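Inicio | Novedades | Talleres | Prensa | Contacto

NOTA DE PRENSA

Beltamik estrena en abril sus talleres de mesa recogida: dos tardes al mes para aprender a ordenar menos y mejor

Martes, 5 de marzo de 2024

Hola a todos, soy Azadeh Ansari y llevo la parte de talleres de Beltamik. Normalmente estas notas las redacta mi compañero Radek Vondráček, que escribe muy serio y muy bien, pero esta vez he pedido hacerla yo porque el proyecto me hace una ilusión tremenda (avisados quedáis).

En abril abrimos en nuestro local de la calle Barta una serie de talleres dedicados a una sola cosa: la mesa. La mesa donde se desayuna, se dobla la ropa, se dejan las llaves y se acaba acumulando media casa. Llevábamos tiempo queriendo hacer algo pequeño y práctico, sin estanterías a medida ni cajas carísimas, y el otoño pasado hicimos una encuesta entre la gente que viene por la tienda. Contestaron 751 personas. La pregunta era muy sencilla: ¿qué sitio de tu casa te da más pereza recoger? Yo habría apostado por el armario, la verdad. Ganó la mesa, y con muchísima diferencia.

Así que nos pusimos con ello. El programa lo ha preparado Afroza Pathirana, que viene de la encuadernación y tiene una paciencia infinita con las cosas pequeñas, y yo me he encargado de probarlo todo en casa, para desesperación de mi familia. Cada sesión dura 60 minutos y se trabaja de pie, con las manos, sobre tableros de madera como los que usa cualquiera en su cocina. De teoría hay poquísima. Se habla mientras se recoge, y se para a tomar un té cuando toca.

El primer ejercicio es el que más me gusta, y por eso quería enseñarlo en esta nota. Se ponen sobre la madera muy pocas cosas: un par de recipientes y un trapo. Cada uno tiene que decidir dónde vive cada objeto, qué se queda a la vista y qué se va dentro de un cajón. Parece una tontería, ¿verdad? Pues la primera vez que lo hice estuve un buen rato con el trapo en la mano, doblándolo y desdoblándolo, sin saber qué hacer con él.
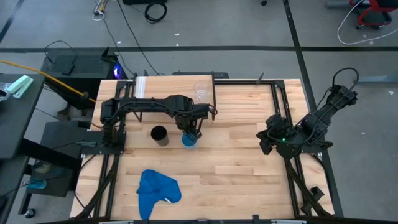
Un vaso negro, un recipiente redondo de interior azul y un trapo azul arrugado sobre el tablero de madera clara.

El trapo tiene más miga de lo que parece. Afroza propone empezar siempre por la tela, porque ocupa mucho y se mueve: se estira con la palma, se dobla en tres a lo largo y luego por la mitad, con la etiqueta hacia dentro. Después van los recipientes, juntos y en el mismo lado, el más alto detrás. Y el resto de la mesa se deja libre. ¡Libre de verdad! A mí esa parte me costó una barbaridad, que veo un hueco y enseguida le planto un jarrón.

La segunda sesión sube un poco el nivel. Cada participante trae una bolsa con lo que haya encima de su mesa ese día, tal cual, sin preparar nada (los recibos y los bolígrafos secos también cuentan). Se vacía, se separa por usos y se vuelve a guardar. Maxence Ferrand, que nos ha hecho las bandejas de cartón reciclado para la clasificación, estará esa tarde para enseñar a montar una propia con una caja de zapatos y cola blanca.

Los tableros llegan de Dornuvico, el taller de carpintería con el que trabajamos desde que abrimos la tienda. Son de listones estrechos, con esa mezcla de tonos crema y tostados que a mí me vuelve loca, y al terminar la temporada los pondremos a la venta a precio de segunda mano. Quien se encariñe con el suyo puede dejarlo reservado el mismo día.

Ahora, lo práctico. Los grupos serán de hasta 30 personas y la inscripción se hace en el mostrador o desde la sección de talleres de nuestra web. No hace falta traer nada a la primera sesión, y los materiales van incluidos. Si venís con niños, decídnoslo al apuntaros y os guardamos un tablero bajo. Más adelante nos gustaría llevar las sesiones también al local de Gratevcombe, aunque todavía estamos cerrando los horarios y prefiero no prometer fechas.

Los medios que quieran asistir a la primera tarde, hacer fotos o charlar un rato con Afroza pueden escribir a Radek a través del formulario de prensa. Él contesta rápido. Yo también contesto, pero me enrollo más.

Contacto de prensa: Radek Vondráček, Beltamik

Comentarios (4)

Marisa_T
¿La segunda sesión se puede hacer suelta? Trabajo casi todas las tardes y solo podría ir a una.

Azadeh (Beltamik)
¡Hola, Marisa! Sí, se puede, sin problema. Llega diez minutitos antes y te cuento lo del primer día.

Emmett Lindgren
Lo de doblar el trapo en tres lo hacía mi abuela y yo siempre acababa haciéndolo una bola. Me apunto con mi hija, lo del tablero bajo nos viene genial.

pilar.costura
¿Sabéis ya las medidas de los tableros que vais a vender? Mi cocina es estrechita y busco uno así, de madera clara.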